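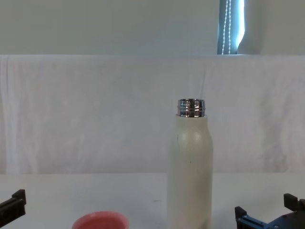 The Bottle Shelf

Welcome to the bottle page! I started this gallery when my shelf got so full that things were falling on me every time I reached for the coffee filters. There are water bottles, travel cups, a few lids that have outlived whatever they came with, and my notes on each. I add to it whenever something new comes home with me (too often). Newest at the top, oldest at the bottom, same as always.

I don't get anything for free and I don't sell anything. The page had 3,077 visits last year, which thrilled me, and I suspect a good chunk of those were me checking for typos.

The white one, cap off

Off-white and matte with a bit of speckle to it, and then that shiny metal neck. I love the contrast! The threads are right out in the open when the cap is off, so a bottle brush gets in there without a fight. There's a small dark speck on the front, too, about halfway down, and I've decided I'm fond of it.

If you're looking at pale bottles, my advice is to go for a finish with some texture. My old glossy white one showed every fingerprint and I was wiping it down like a car. Speckled finishes are so much more forgiving, especially if you toss your bottle in a bag with keys and pens like I do.

The Skirex, two years in

Still my Monday bottle. It goes to work, it rolls around under the passenger seat, it comes home. I paid full price for it back when I thought that was an outrageous thing to do for a water bottle, and I've used it so much that I've stopped grumbling. The cap squeaks. A dab of food-safe silicone grease on the gasket fixed that for maybe a month and then the squeak came back, so now I just live with it.

The Fledent with the flip straw

Great for driving, terrible for cleaning. The straw comes out in 2 pieces and there's a little elbow in the middle where everything you've ever drunk goes to retire. I only put plain water in it these days. If you want to put smoothies in yours, please buy the skinny brush first!

Divby travel cup

A December present. It fits every cup holder I've tried it in and the lid presses on with a nice thunk. It doesn't seal, though, and I mean it really doesn't, so keep it upright or keep a towel handy. I use it on the porch for tea mostly, where the worst it can do is water the geraniums.

The big Gudeta jug

I bought this one for camping and it's mostly been to the garden. Full up it's heavy enough that I pour from it with both hands. The handle is comfortable and the mouth is wide enough for ice cubes straight from the tray, no chiseling needed. It's too tall for my dishwasher, so it gets done in the sink with the long brush and a lot of splashing.

A few care notes, seeing as people write in about this

Smells: a spoonful of baking soda, warm water, leave it overnight with the cap off. Rinse it twice. If it still smells, check the gasket, because it's almost always the gasket. Pop it out with the handle of a teaspoon (never a knife, I've sliced one that way and couldn't find a replacement anywhere).

Tea stains: same idea, but I leave it 90 minutes with the hottest tap water I can get and then go at it with the brush. Skip the bleach on steel.

Threads: an old soft toothbrush, run around the outside of the neck and then around the inside of the cap. You'd be surprised what lives in a cap.

Drying: stand it up, cap off, somewhere with air moving. I used to screw everything back together straight out of the rinse and then wonder about the musty smell in a week. Now the caps get a spot of their own by the window and go back on in the morning.

Storage: caps off for long stretches. I keep all the loose lids in one basket, and yes, there are more lids than bottles, and no, I can't explain it.

Somebody asked whether I'd ever do a full list with weights and sizes. I did start one! It reached 4,000 words and I hadn't even gotten to the travel cups, so it's sitting in a drawer for now.

Next up is the kids' bottles, once I've gotten the stickers off.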